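The winter doona debate

2019-06-24

It is the time of year when my household divides along thermal lines. I am a two-doona person. My husband is a sheet-and-a-principle person, who maintains that if you are cold in bed in Trurville you should have gone to bed warmer. He grew up in a weatherboard place outside Nisby where the wind came up through the floor, and he speaks of it as other men speak of boarding school.

Every June I go looking for the perfect bed arrangement and every July I give up and wear socks. This year I started early. I bought a wool underlay from a shop called Fultum, which sells four things, all of them beige. It cost $385. The woman at the counter told me it would regulate my temperature. I told her my temperature had been doing as it liked since I turned fifty and I wished the underlay luck.

It came home in a bag the size of a calf. The instructions said to air it for 40 minutes before use, so I hung it over the back verandah rail and went in to make a cuppa, and next door's kelpie took an interest. I won't go on about that. It washes up quite well on a wool cycle.

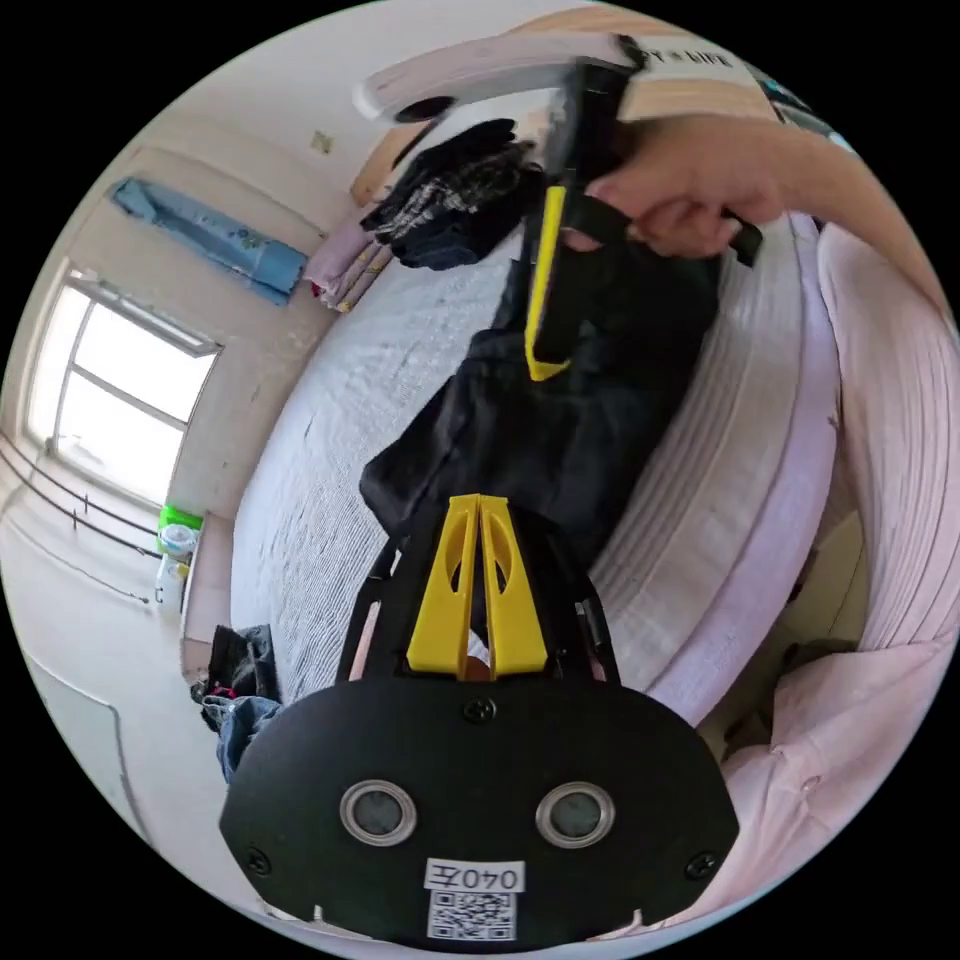
Bedroom, mid-campaign.

Then there is the matter of the doona itself. My mother owned one doona for thirty years and it weighed as much as a wet sheep. You didn't toss and turn under it, you simply stayed where you'd been put. The modern ones are all loft. I've tried feather (leaks), bamboo (slides off at 3 am) and something called a Murín, which promised alpine warmth and delivered a rustling noise, like sleeping in a chip packet.

Our old neighbour Maximiliano Medina swears by two cotton blankets and a hot water bottle, and he is well past 70 and never seems to have a cold. I mentioned this at tea. My husband said he'd been telling me exactly that for years, although he has never in his life filled a hot water bottle – he regards them as a slippery slope.

So for now it's the underlay, the feather doona, a crocheted rug across the feet and a line down the middle of the mattress that we both pretend isn't there. He sleeps on his side with one leg out, in June, like a man at the beach. I've ordered flannelette sheets and haven't told him yet.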